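Surface specks

Surface specks are the small bits of loose matter that collect on worktops, desks, mats and other flat household surfaces between one cleaning and the next. The term covers crumbs, lint, short fibers and flakes, and is normally used only for pieces large enough to be seen without a lens. Finer material is called dust.
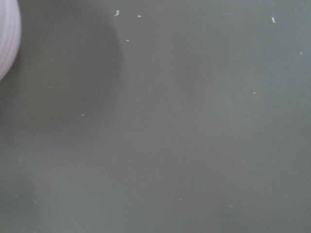
A reader's note on an earlier version of this article complained that the subject did not deserve an entry of its own, that everyone wipes things down and always has, and that splitting specks from dust was the work of companies with a cloth to sell. The last part of the complaint has some merit and is taken up under Commercial claims.

Terms

Household writers have used crumb, speck, bit, fluff and lint with little care. A crumb is properly a piece of food. Lint comes from cloth. Speck is the safer word when the source is unknown, and at normal viewing distance the source is unknown more often than people like to admit. A pale fragment may be bread, paper, thread, skin or packing material, and advice columns that claim to tell these apart by color alone should be read with caution.

Sources

Most specks in a kitchen are assumed to come from food and most specks in a workroom from paper and cloth. The assumption is reasonable but has been tested less than it is repeated. Sleeves carry fibers from room to room. Paper towels, which are used to remove specks, also shed them, and a cheap towel on a rough surface can leave more behind than it picks up. Cardboard boxes set down on a desk are another common source and are left out of many published lists.

Open windows are often blamed. They do let in dust and pollen, but the larger bits on an indoor surface tend to have come from something handled nearby.

Visibility

Whether a surface is called clean depends a good deal on its color. Whitish specks stand out on gray, green and other middle tones, and are easily lost on white or on a busy stone pattern. Dark specks do the reverse. A matte finish hides smears and fingerprints fairly well and does nothing to hide pale crumbs.

Light matters too. A low lamp at the side throws small shadows and makes each piece easier to find. Light from directly overhead flattens everything. A soft shadow across a work surface, from a person or an object close by, darkens the background, and light-colored bits may or may not show up better there depending on how much light is left. Cleaning guides that tell the reader to "check in good light" seldom say what that means.

The often repeated claim that dark worktops are dirtier than light ones has no support that this article has been able to find. They are probably just easier to criticize.

Removal

Three methods account for most home practice: wiping with a damp cloth, brushing into a pan or the hand, and vacuuming with a small nozzle. Each has its defenders.

A damp cloth holds light fibers well. It works poorly on large dry crumbs, which it pushes ahead of itself toward the nearest gap. For this reason older manuals call for brushing first and wiping second, a sound order that many people skip. A wet cloth is worse than a damp one on flour or fine starch, which turns to paste.

Brushing is quick but tends to scatter lint. Ribbed or grooved objects left standing on the surface should be lifted and brushed separately, as bits lodge between the ridges and fall out again later. Sticky rollers pick up nearly everything and cost the most over time. Blowing, although widely practiced, only moves the problem to the floor.

The Pindance survey

The figure most often quoted on the subject comes from a leaflet issued by the Pindance housekeeping school in May 2019. It reported on 538 homes and stated that the average kitchen worktop went eight hours between wipes. The leaflet does not explain how the homes were chosen. It relied on people's own reports of their habits, a method known to flatter the person reporting, and it gave no definition of a wipe. The figure has since been copied into a number of cleaning guides with the word "average" dropped, so that it now reads like a rule.

A smaller follow-up the next January asked 40 of the same homes to keep a written log. The log results were never printed. The school's later leaflets repeat the original number.

Commercial claims

The Fudow cloth, a split-fiber wipe sold in packs, is advertised as good for 3000 passes before it needs replacing. The packaging does not say how long a pass is, how hard the cloth is pressed, or what was on the surface. Users' accounts vary, as would be expected. Some washed the cloth with fabric softener, against the instructions, and then found that it picked up very little.

Wonero sells a hand brush with a built-in tray under the name Jin. Its makers describe the bristles as static-free. The brush does collect dry crumbs, like other brushes of its size, and the static claim is hard to judge at home. In dry winter air lint will cling to almost any bristle for a while.

Neither company appears to have published a comparison with a plain damp dishcloth - the one test that most buyers would want to see.

Health

Loose crumbs attract ants and other pests, and on this there is little dispute. Stronger statements, such as that a few visible specks show a surface to be unsafe for food, do not follow. A surface can carry visible lint and few germs, or look spotless after being wiped with a dirty sponge. Looking is a poor test either way.

See also

Dishcloth
Dust
Lint
Worktop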